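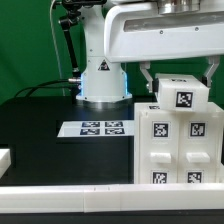
Desktop drawer cabinet

From Wikance, the household reference

A desktop drawer cabinet (also mini drawer unit, parts cabinet or desk organizer) is a small piece of storage furniture made to stand on a table, shelf or counter. It consists of an outer case, called the shell or carcass, and two or more drawers that slide out at the front. Most are made of plastic. Wood, sheet metal and heavy cardboard are also used. Desktop cabinets hold stationery, sewing supplies, hardware, cosmetics, medicine and other small items that are hard to find in a deep drawer.

The term overlaps with "organizer box," which in stores may mean a lidded box with compartments and no drawers at all. The two are often sold under one product name and stacked together.

Construction

The shell has a top, a bottom, two sides and usually a back. Molded shells come in one piece, or as flat panels that snap or slot together. In cabinets with more than one column, an upright wall in the middle separates the columns and keeps the top from sagging. White plastic that lets a little light through is a common choice, with handles in the same color standing out from the drawer fronts. Clear drawers show their contents but also show dust and scratches.

Drawers run on ridges molded into the shell or simply rest on the panel underneath. Metal slides are rare at this size. Better cabinets have a stop at the back of each drawer, a small raised lip that catches on the shell and prevents the drawer from being pulled all the way out by accident. On most of them the drawer can still be removed by lifting the front as it reaches the stop.

Sizes are not standardized. The Vedside cabinet, sold in kit form, is 28 cm wide and 20 cm deep, which suits a shelf above a desk. Units for screws and electronic parts may have many more drawers in a case that is only slightly larger.

Boxes, lids and dividers

Lidded boxes are often kept on top of a drawer cabinet or next to it. The usual form is a straight-sided box with a flat lift-off lid. The inside may be plain, or it may have raised dividers that form separate compartments.
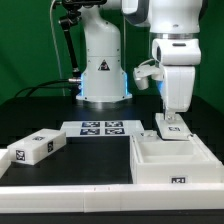

Fixed dividers are molded with the box and cannot be moved. Loose dividers drop into grooves in the walls, and a set of 5 is typical for a medium box. Items that are long and thin, such as pencils or knitting needles, need at least one compartment running the full length.

A lift-off lid must be set down somewhere while the box is in use, so it needs more table space than a hinged one. It also has no hinge to crack, and a replacement can be bought separately. The Silar range uses the same lid for both of its box depths.

Assembly

Flat-pack cabinets are put together without tools or with a single screwdriver. The usual order is:

Lay out the panels and check them against the parts list.
Join one side to the bottom.
Add the middle wall, if there is one, and the back.
Fit the other side, then the top.
Slide in the drawers.

Panels that look alike may differ in the position of their slots. In the Rahman kit, which has 7 panels, the top and bottom are the same size but only the bottom has drawer ridges. Tabs should be lined up along the whole edge before any of them is pressed home. A panel forced in at an angle can turn white and weak at the tab, a condition known as stress whitening.
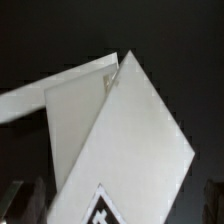
Labeling

Drawers that are not clear are normally labeled on the front, above or below the handle. Paper stickers are cheap but leave glue behind. Slide-in card holders allow the label to be changed. Some owners use printed square codes instead of words and keep the list of contents on a phone or computer. A label on the top of the case or lid is useful when the cabinet is stored below eye level.

Care

Plastic cabinets are washed with lukewarm water and mild dish soap. Solvents such as acetone cloud or soften many plastics. White plastic may turn yellow in direct sunlight, and drawers that stick can be eased with a little candle wax rubbed along the ridges.

See also

Chest of drawers
Filing cabinet
Sewing box
Tackle box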